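Pitstead 作業ノート 木曜、晴れ、室内は冷房の機嫌しだい

袋の続き。

前回の終わりに「袋の件は次で片づける」と書いてある。自分の字である。片づいていないので、今日も袋の話を書く。興味のない人は最後の「買うもの」だけ読めばよい。たぶん全員そうする。

まず現状。Cludusikの透明袋、1000枚入りの箱が作業室の入口側に置いてある。注文したときは「透明で大きめの袋なら何にでも使える」という見立てだった。何にでも使える袋というのは、何に使っても少しずつ具合が悪い袋のことだった。ボトルを入れると余る。箱を入れると足りない。紙を入れると静電気で内側に張りつき、出すときに角が折れる。

午前中に使った枚数は59枚。うち、そのまま出荷棚に置いてよいと思えたものの数は、ノートの品位のために書かない。

問題は三つあると前回書いたが、読み返したら三つ目が「気分」だった。これは消す。残りは次のとおり。

ひとつは、かさ。背の高くないものを入れると、上のほうに空気が残って山になる。押せばつぶれるが、手を離すとまた別の場所が持ち上がる。口をきつく絞るとさらに張る。箱に並べると隣の袋を押しのけて、いちばん最後に入れたものが必ず斜めになる。斜めになったものは、開けた人が最初に見るものでもある。

もうひとつは、見え方。透明袋を名乗っているが、しわが寄ると曇って見える。中身が濃い色ならまだ分かる。淡い色になると、あることは分かるが何であるかが分からない。検品のために透明にしたのに、検品のために開けている。午前中は何度もこれをやった。開けるたびにしわが増え、しわが増えるたびにまた見えなくなる。よくできた仕組みだと思う。

比較のため、引き出しの奥から出てきたOralの袋も使った。一昨年の展示のときの残りらしい。薄くて、音がしない。音がしないのは大変よいのだが、薄いぶん指に貼りついて口が開かない。息を吹きかけて開ける流派と、角をこすり合わせて開ける流派が作業室にあり、双方とも自分のほうが早いと言い張っている。今日は両方試して、どちらも遅いという結果になった。袋の端を少しずらして折ってから開けるのがいちばんましだったが、流派を増やしたくないので口外しないことにする。ここに書いた時点で口外しているが。

午後はいつもの白い天板の机に移った。縁が木のやつ。奥の大机は明るさが足りず、しわの具合が読めない。白い天板だと袋の下に薄い影が出るので、底が浮いているか座っているかが見当をつけやすい。ただし透明なものを白いものの上に置くと輪郭は逃げる。濃い色の下敷きを敷く案も出たが、敷くと今度は埃が全部見える。埃は見えないほうがいい。

中に入れたのは白いキャップのボトルと、もうひとつ、いつもの組み合わせの相方。ボトルはオレンジというか琥珀色というか、その中間で、在庫表では長年「橙」と書いてあり、ラベル側の文書では「アンバー」と書いてある。どちらかに統一する話は1月から出ている。1月に出た話なので、もう少し寝かせれば消えると見ている。

試しに、袋に入れてからしばらく離れた位置に立ち、何が入っているかを声に出して言う、というのをやった。ボトルは言える。キャップが白いのが効いていて、上下の向きまで分かる。相方のほうは「黄色っぽい何か」で止まる。入れた本人が「黄色っぽい何か」と言うのだから、受け取る側に多くは望めない。 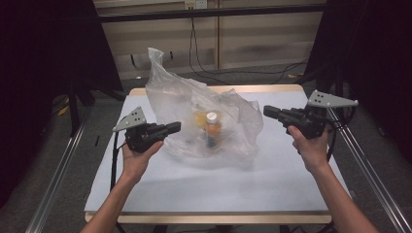

最終更新:2026年7月23日

左上に寄って立ち上がった山が、今日いちばん気に入らない形をしている。机のほぼ真ん中に置いても、山が片側に寄ると袋全体がだらしなく見える。ボトルのキャップは曇った膜越しでも白いと分かるし、胴の色も負けていない。左隣の黄色っぽいほうは、やはりぼやける。両側から寄せてもこの見え方なので、置き方でどうにかなる話ではなさそうだ。袋の寸法か、入れる順か、そのどちらかを変えるしかない。

順番のほうから先に考える。今までは「重いものが先」でやってきた。理由を聞かれると困るが、買い物袋の詰め方がそうだからだと思う。スーパーの台で覚えたことを、仕事でそのまま続けている。買い物袋は持ち手で吊るすので底に重いものがあるのは筋が通っている。こちらの袋は吊るさない。寝かせて箱に入れる。つまり底は底ではなく、端である。ここに気づくまでにずいぶんかかった。

寝かせる前提で考えると、ボトルは袋の長い辺に沿わせて置き、相方はキャップの側ではなく胴の側に寄せるのがよさそうだ。キャップの周りは細くなって隙間ができる。隙間があるとそこに相方が入りたがる。入ったら入ったで、輸送中にそこで回る。前にGondierへ送った分がそうで、着いたときには相方がボトルの肩に乗り上げていたらしい。先方からは「到着しました。元気そうでした」と連絡があった。どちらが元気だったのかは書かれていなかった。

寸法のほう。余っている部分を折り返して裏でテープ留めすると、山はほぼ出ない。見た目も締まる。欠点は、開ける人がテープを剥がすときに袋ごと裂くこと。裂けるとその袋はもう使えず、戻しの便に入れるときに別の袋が要る。別の袋は、ここに箱であるわけだが、向こうにはない。向こうにも送るべきかという話になりかけて、袋を送るための袋の話になったので打ち切った。

空気の抜き方についても書いておく。今のところのやり方は次のとおり。口を半分ほど閉じ、平手で奥から口へ向かってゆっくり押し、最後に残りを閉じる。ゆっくりが大事で、急ぐと中のものが口の近くまで一緒についてくる。手のひらではなく前腕を使うと広く押せるが、夏場は腕が袋に貼りつく。剥がすときの音がひどい。隣の部屋が会議中のときはやめること。

ストローで吸う方法は禁止。理由は書かないが、一度やれば分かるし、一度やった者がいるので禁止になっている。

掃除機も検討した。検討しただけである。机の上で中身ごと吸い寄せられる様子が想像でき、想像で足りた。

しわの話に戻る。袋は箱から出した時点ですでに折り目がついている。この折り目は伸ばしても消えない。光の当たり方で縁だけが白く光り、そこに目が行ってしまって中身を見る気が失せる。窓側の明かりを落として上からだけにすると少しおさまるが、今度は手元が暗い。暗いとテープの端が見つからない。テープの端が見つからない時間は、今日の作業時間のかなりの部分を占めている。端を折っておけという注意書きがテープ台の横に貼ってある。貼ってあるそのテープの端は折ってあった。

折り目を避けるには、箱の中での保管の向きを変えるのが早い。今は縦に差し込んであり、上の段が自分の重みで腰を折っている。平積みにすると場所を食う。場所を食うと誰かがその上に物を置く。物を置かれると平らになる。つまり平積みにして物を置いてもらえばよいのだが、これを運用手順として書くのは気が引ける。とりあえず今日の帰りに平積みにし、何も書かずに様子を見る。

在庫の突き合わせもやった。橙(アンバー)のボトル、棚の表では324本。棚の現物も324本。合っていた。合っていると落ち着かないのでもう一度やり、やはり合っていた。前回合わなかったときの原因はいまだに不明で、今回合った原因も不明ということになる。表の備考欄に「合」とだけ書いた。次にやる人は喜んでよい。

ラベルについて。袋の外に貼るか、中に入れるか。外に貼るとしわの上に貼ることになり、角から浮く。中に入れると、さっきの曇りのせいで読みにくい。ボトルに貼ってあるのだから袋には要らないという意見もあるが、それは袋越しにボトルのラベルが読める世界の意見で、今のところうちの袋はその世界に属していない。折衷案として、口のところに紙の帯を挟んで一緒に留める。帯は白い厚紙を切ったもの。切るのが面倒なことを除けば具合がよい。帯があると口が開けやすいという副産物もあった。最初からこれをやるべきだったが、最初は紙を切るのが面倒でやらなかったのだと思う。

帯の幅は指の幅くらい。太くすると高級そうになり、中身とのつり合いが悪い。細くすると留めるときに斜めになる。指の太さは人によるので、この寸法は仕様書には載せられない。仕様書のほうは後で定規を持って書く。

字は太いペンで。細いペンで書いたものは、書いた翌週に書いた本人が読めなかった。

捨てる袋の扱い。裂けたもの、口が伸びたもの、テープの跡が残ったものは、流しの横の回収箱へ。ただしテープがついたままは不可。ここでまたテープを剥がす時間が発生する。回収箱のふたは押すと閉まるが、袋の山が押し返してくるので、しばらくすると開いている。朝来たらまた開いていた。袋にはどうも、上に行きたがる性質がある。

まだ使えそうな袋をどうするかは決まっていない。畳んで引き出しに入れる派がいて、引き出しはもう閉まらない。自宅の台所にも同じ引き出しがあるので強くは言えない。三角に畳むと収まるという説があり、昼休みに畳んでみた。きれいに畳める。畳むのに新品を一枚箱から出すより長くかかる。畳んだものは何かに使うには惜しくなり、そのまま机の端に並べて午後を迎えた。

椅子の音の件。床は灰色のカーペットなので椅子は静かなはずだが、落ちたテープの切れ端がよくついて、足の裏で運ばれる。廊下にも出ている。今日だけでも廊下で見つけて拾った。出る前に靴の裏を見ること。自分も見ること。

判断がついたこと。
入れる向きは、ボトルを長い辺に沿わせる。相方は胴側。
空気は口を半分閉じてから抜く。
口に紙の帯を挟む。
Oralの残りは紙ものに使い切って、追加はしない。

判断がつかなかったこと。
折り返して裏で留めるかどうか。見た目では留めたほうがよく、開ける人のことを考えると留めないほうがよい。見た目を見るのはこちらで、開けるのは向こうである。この言い方をすると答えが出てしまうので、来週もう一度、別の言い方で考える。
相方の見えにくさ。帯に中身の名前を書けば済むという意見が強い。済むとは思う。しかし、透明な袋に入れて中身の名前を外に書くなら、透明である必要はどこにあったのか。茶色の紙袋でよかったのではないか。紙袋の見積もりは取らない。取ると比べてしまう。まだ箱にたくさんある。

Gondier向けの次の便は2箱。紙の帯つきで出す。向こうの感想が「元気そう」以外の形で来ることを期待する。裂けた袋があれば捨てずに送り返してもらう。どこから裂けたかを見たい。送り返すときの袋については、触れないでおく。

追記。帰り際に見たら、平積みにした袋の箱の上に、もう誰かの上着が載っていた。何も言っていないのに早い。平らになるかどうかは明日見る。

さらに追記。三角に畳んだ袋がひとつ減っている。使ったなら使い心地を書いておいてほしい。

買うもの
一回り小さい透明袋。Cludusikに小さいほうの型があるか先に聞く。少量で。少量で、ともう一度書いておく
厚紙、白
太いペン、黒
テープ。端が見つかりやすいもの。そういう商品があるのなら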